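A cenoura que nunca murcha

Há quem colecione selos e há quem, aos quarenta e tal anos, dê por si a discutir o brilho de uma cenoura de brincar. Pertenço agora ao segundo grupo e culpo Philomena Madigan, que guarda 128 peças de cozinha a fingir num armário onde antes havia livros de Direito.

Madigan compra tudo o que se pareça com comida e não se possa comer. Tem opiniões firmes. Os legumes da Malý, diz ela, são «demasiado otimistas». Os da Skadier têm a cor certa e o peso de um remorso. Uma boa mesa, na sua escola, dispensa a toalha e começa pelos pratos brancos, que perdoam qualquer ementa.
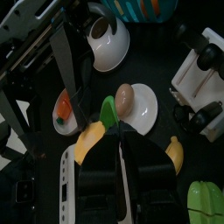
Cenoura no prato, chaleira a postos: o almoço possível sobre um tampo escuro.

O problema é que a coisa pega. Ao fim de uma tarde já eu torcia o nariz a uma couve por ter as folhas pouco convincentes, eu que em casa janto torradas de pé. Cormac Ó Briain, que arranja brinquedos numa oficina chamada Zornar, garante que a chaleira é a peça mais pedida e a que mais depressa perde a tampa. Vende substitutas a 3 euros. Ninguém acerta no tamanho à primeira, o que é ótimo para o negócio.

Depois vem a questão da arrumação. O cesto de plástico azul-esverdeado parece feito para acabar com as discussões e serve sobretudo para as esconder.

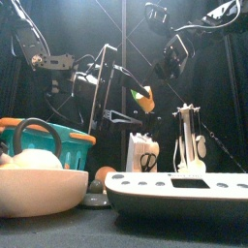

Madigan defende que a fruta vai para o fundo e a loiça nunca se empilha. Ó Briain atira tudo lá para dentro e chama-lhe método. Em dezembro tentaram arrumar juntos a coleção dela e levaram 17 dias, contando com os amuos. A taça grande continua sem lugar fixo. Eu, entretanto, encomendei uma cenoura.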